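## 4. Getting your refs and match officials set up in Loltow

Righto, if you've made it this far you've already got a club login and your grounds are loaded. Now for the part I reckon matters most, which is getting referees onto games (and keeping them coming back!). I run this for the Undach junior league, so I'll tell you how we do it and you can bend it to suit your own comp.

1. Open **People**, then **Officials**, and hit **Add official**. Type the name the way the ref wants it printed on the match card. Ilaria Sartori went in as "I Sartori" on ours and spent half of August fixing it.
2. Pick a grade. New refs start on grade 5 and work up from there. You can change it later, but it won't touch games they've already accepted.
3. Set the travel limit in kilometres. Ours is 70, as we've got a few country grounds. If you're a city comp, go a lot lower or your teenagers will be offered games their parents can't drive to.
4. Tick **Send invite**. The ref gets an email with a link, and once they've set a password their dot goes green in your list.

> **Note:** The link expires at 11 pm on the day you send it. I send mine over breakfast.

### 4.1 Offering games

1. Go to **Fixtures** and choose the round.
2. Click the whistle beside a game. Loltow shows every ref who's free, in grade and inside their travel limit.
3. Choose one and press **Offer**. They can accept or decline from their phone.
4. If they decline, the game drops back into the **Unfilled** tab. Check that tab the night before, every single round, please!

> **Caution:** Don't press **Offer all** until you've looked over the clashes page. It sends straight away and there's no undo, so you'll be ringing people to apologise (I've done it, it's no fun).

### 4.2 Partner discounts

If your league has a deal with a shop, you can hang it off each ref's profile. We've got one with Longo for boots and whistles.

1. Under **League**, open **Perks** and choose **New perk**.
2. Paste in the code and a line or two on how to use it.
3. Choose who sees it. I stick with **Registered officials only**.

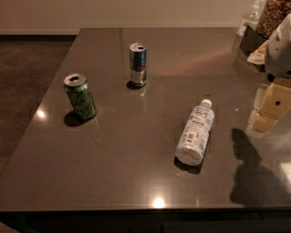
*Two opened cans and a plastic water bottle on a glossy dark brown table.*

Perk codes max out at 3,000 uses, so a small league will never get near it. If you're sharing a code with the Weltlow comp like we do, put both league names in the description box so the shop knows who to bill.

Match fees are in section 5. Have your bank details handy before you start on that one.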